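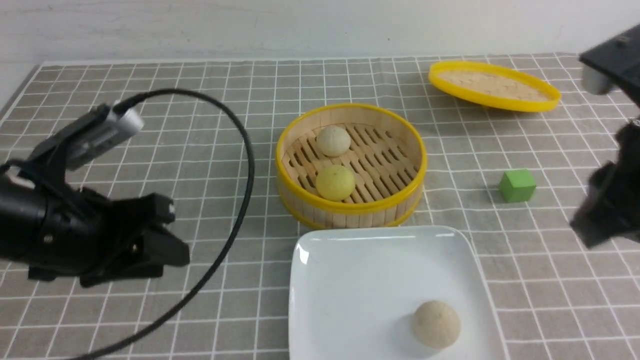 Two steamed buns in a round bamboo steamer basket

Steaming (cooking)

Steaming is a method of moist-heat cooking in which food is heated by water vapor. The food is held above boiling water on a rack, in a perforated pan, or in a slatted basket, and does not touch the liquid. The method is used for vegetables, fish, rice, filled and unfilled doughs, custards, and puddings. It is distinct from boiling and poaching, in which the food is immersed, and from braising, in which it is partly immersed.

Principle

At sea level water boils at 100 °C (212 °F), and steam in an unpressurized vessel stays close to that temperature for as long as liquid water remains. When steam meets a cooler surface it condenses and gives up its latent heat of vaporization, approximately 2,257 kilojoules per kilogram. Heating by condensation is much faster than heating by dry air at the same temperature. As the surface of the food warms, the rate of condensation falls, and the remaining cooking time is governed mainly by conduction from the surface to the center.

The boiling point drops with altitude. At an elevation of 2,000 meters it is close to 93 °C, and cooking times are lengthened to compensate. Pressure cookers raise the boiling point by holding the vapor in a sealed vessel; at a gauge pressure of one atmosphere the steam temperature reaches 120 °C.

Browning reactions proceed slowly at the temperatures found in an open steamer, and steamed foods usually keep a pale surface. Water-soluble vitamins are lost to a lesser degree than in boiling, although the difference depends on the food, the size of the pieces, and the cooking time.

Equipment

Steamers may be grouped by the way vapor reaches the food. In stovetop types a basket or insert rests over a pot or wok of boiling water. Electric types have a built-in reservoir and heating element. Commercial cabinets are supplied by a separate boiler or by an internal generator, and may run at atmospheric pressure or slightly above it.

Baskets made from bamboo are common in East Asian cooking. Bamboo absorbs part of the condensate, and a woven bamboo lid allows some vapor to escape, which limits dripping onto the food. Metal lids do not absorb water and are sometimes wrapped in cloth for the same purpose. Baskets of equal diameter can be stacked — the lowest tier generally receives the most heat — and foods with longer cooking times are placed at the bottom.

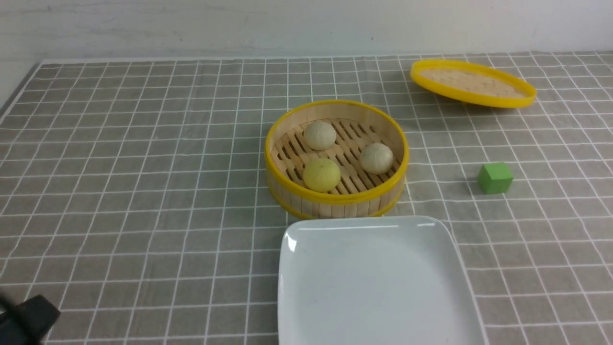 Sticking is prevented by a liner of parchment, cabbage leaf, or damp cloth. Liners that cover the whole floor of the basket block the flow of vapor and slow the cooking, so perforated sheets or small individual squares are preferred for dough products.

Steamed doughs

Wheat doughs for steaming are usually made from flour of low to moderate protein content. During heating the gas cells expand, the starch begins to gelatinize, and the protein network sets. Loss of volume after cooking, known as collapse, has been linked to overproofing, weak flour, and a sudden drop in temperature when the lid is removed. A yellow tint in plain dough may come from flour pigments or from an excess of alkaline leavening.

A study by Catriona Geddes and Pascual Gaete compared 412 batches of plain buns made with flour from the Skatard mill. Collapse was recorded in 81 batches, most of which had been proofed past the point of doubled volume. The authors recommended a rest of several minutes with the heat off before the lid is lifted.

Safety

Steam burns are often more severe than burns from dry air at the same temperature, as condensation on the skin releases latent heat. Lids are opened away from the face. A vessel that boils dry may scorch or warp, and bamboo resting on a dry pan can char. The water level is checked during long cooking, and boiling water is added as required.

See also

Double boiler
Pressure cooking
Rice cooker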